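4. Who gets the household goods: small-item division in uncontested separations
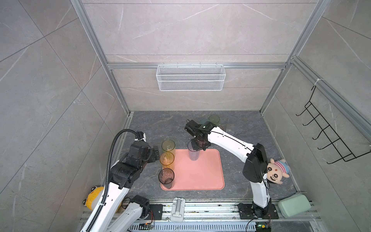 Last changed: Wednesday, October 14, 2026

4.1 Why small items

Most writing on property division is about the house, the pension, the business. Fair enough, that is where the money is. But the files we read tell a different story about where the time goes. In the Katthorpe set the home was usually settled by the second meeting. The kitchen was not. Cups, trays, a good knife, the dog's bed. Parties who had agreed on a mortgage buyout in an afternoon came back twice over a box of dishes.

We coded 623 separation agreements for this section, all uncontested, all signed without a hearing. Agreements with an open custody question were dropped at the screening stage (see 3.2). So were agreements where one side had already moved abroad. What is left is a fairly quiet group of cases, and the results shoud be read that way.

4.2 What counts as a small item

Working definition: anything movable, resale value under 100 dollars, not listed by name in a will or a gift letter. Vehicles out, whatever the value. Pets out too, although several agreements list them between the toaster and the lawn chairs. Jewelry was a problem. A ring can be worth very little and still carry a clause of its own, with a lawyer's letter attached. We kept rings in a separate code and do not report them here.

Value was taken from the parties' own schedule when there was one. No schedule – no value, and the item was coded by type only. We did not try to price things ourselves.

4.3 Three ways of writing the clause

The plainest is the possession clause. Each side keeps what is in their hands on the date of signing. Short, cheap, one sentence in most drafts. Works when both have already moved out and had time to pack. Works badly when one party is still living in the home, as possession then means nearly everything.

Second, the list. Two columns, one name over each. Lists ran up to 7 pages in our set. Long lists did not go with high value, they went with long marriages and with parties who drafted for themselves. Lawyers tend to cut them down. In the Lesa files, where a paralegal did the first draft, almost every list fit on a single page and closed with a line giving all unlisted goods to one party or the other.

Third, the turn-taking clause. One picks, then the other, until nothing is left or neither wants the rest. Much discussed in mediation handbooks, not often seen on paper. Where it does appear the wording is loose. Who goes first is sometimes missing altogether. One agreement has the picks taking place "on a weekend in August" and no year given. A court asked to enforce that has very little to go on.

4.4 Support and small items

We expected no link between the support terms and the household clause. There is one, weak. Where support was paid as a lump sum, the household clause was more often a plain possession clause. With monthly support, more lists. Our reading is that a lump sum goes with a wish to be done, and the same wish shortens everything else. Another reading is that lump-sum cases simply had more legal help. The coding does not let us separate these two. Legal help was noted only where a signature block showed it, and plenty of advice leaves no signature.

Waivers of support are a different matter. Here the household clause was often generous to the party giving up the support – whole rooms of furniture, sometimes all of it. Used furniture is a poor trade for income. Whether the waiving party understood that is not somthing the text of an agreement can show.

4.5 Limits

Signed paper only. We did not talk to the parties, and we do not know what was carried out the door. The Phetsri and Udach files are thinner than the other two, with fewer schedules attached, so the type codes there rest on clause wording alone. Agreements later amended were coded at first signature. Side letters were left out unless stapled or scanned with the main text. Contested cases are taken up in section 5, where the same codes are used with one change, the ring code being folded back in.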